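The awkward bag

The morning shift at the Plernton warehouse starts at six, and by ten past the first totes are coming down the belt. There are fewer people standing at the end of it than there were two years ago. More of them sit along the back wall, or walk between the aisles with a tablet, and a handful spend the day with a gripper in one hand, picking up groceries.

Brernmont, which owns the site, supplies dry goods to small shops and restaurants. It stocks 3000 lines, from tinned fruit to noodles to catering salt. Boxes and tins were handed over to machines early on. A robot arm with suction cups can lift a carton all day and the people who used to do it do not miss it much. Several of the older pickers have the shoulders to show for it.

Bags are different. Of the 3000 lines, 1146 come in some kind of soft packaging, and those were the ones left to human hands. A bag of sugar or rice changes shape when it is lifted. Suction cups slip off creased film. Squeeze too little and the bag drops, squeeze too much and there is a seam split and a mess to sweep up. Printed plastic also shines under the lights, which confuses the cameras that tell a machine where to reach.

So the company went about it the other way round. It bought a set of hand-held grippers from a supplier called Jundell, each with a camera mounted on it, and asked the pickers to use them. The gripper has two sides that close on the object, like the end of a robot arm, but a person carries it and decides how to move. The camera records each grasp from close up. Those recordings go to train the arms that will one day do the same job.

It is an odd thing to be asked to do, and the pickers said so when the scheme was put to them. Some took it to mean they would be teaching the machine that replaced them. Brernmont answered with a written agreement that no picking job at Plernton would be cut while the recording work went on, and that anyone who did it would be paid at the higher technical rate. The agreement runs until July. What comes after it is still being talked about, and the talks have not always been friendly.

In the meantime people have had to learn the tool. New starters get a morning of practice and most of them find it harder than they expected. With your own hand you feel the weight of a bag before you have lifted it. With the gripper you have to watch. Pickers say they grip too hard for the first few days, then too lightly, and then stop thinking about it.

There is a knack to bags of sugar and other grainy goods. The contents run to the low end as soon as the bag is tilted, so the balance point moves. The experienced hands take hold lower down than a beginner would, and wait a moment for the weight to settle before they swing round to the tote. They never put this in words until a trainer asked them to write a guide for the night shift. The first draft was half a page long and it is still pinned up in the canteen, with additions in three colours of pen.
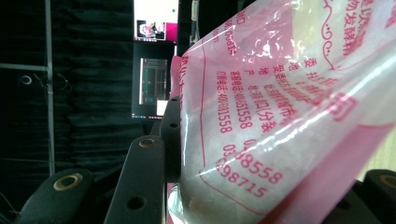
A printed bag of white granular goods held between the two sides of a hand-held gripper, with two monitors behind.

The recording targets are a sore point. When the work began each person was asked for 100 good grasps an hour. That was fine for small pouches and far too many for anything heavy, and wrists began to ache. The rate was dropped for the larger bags after complaints, and people now swap stations every 40 minutes. Pickers would like the grippers to be lighter too. Jundell has sent one new version, with a better trigger, which weighs the same.

Not every grasp is kept. A second team checks the recordings on screens and throws out those where the bag was dropped or the camera lost sight of it. One week in spring the total kept was 1769, well under what had been planned, and it led to a long Wednesday meeting about lighting. Checking is quiet work and it has drawn people who could no longer manage a full day on their feet. It also means eight hours of looking at bags. Some asked to go back to the floor within a month.

Apaza, the smaller depot across town, is where the trained arms are being tried on live orders. Two of them work a short stretch of belt with a picker standing by. They are slow. They cope well with flour and badly with anything half frozen, and a new design on a packet can throw them for a day. The picker's job there is to step in, clear the fault and note what went wrong. It pays more than picking did, and those who do it say the day goes in fits and starts – twenty minutes of nothing, then five faults in a row.

For now the grippers hang on a row of hooks by the Plernton clocking-in machine, each with a strip of tape for the user's initials. The late shift comes in at two and takes them down again.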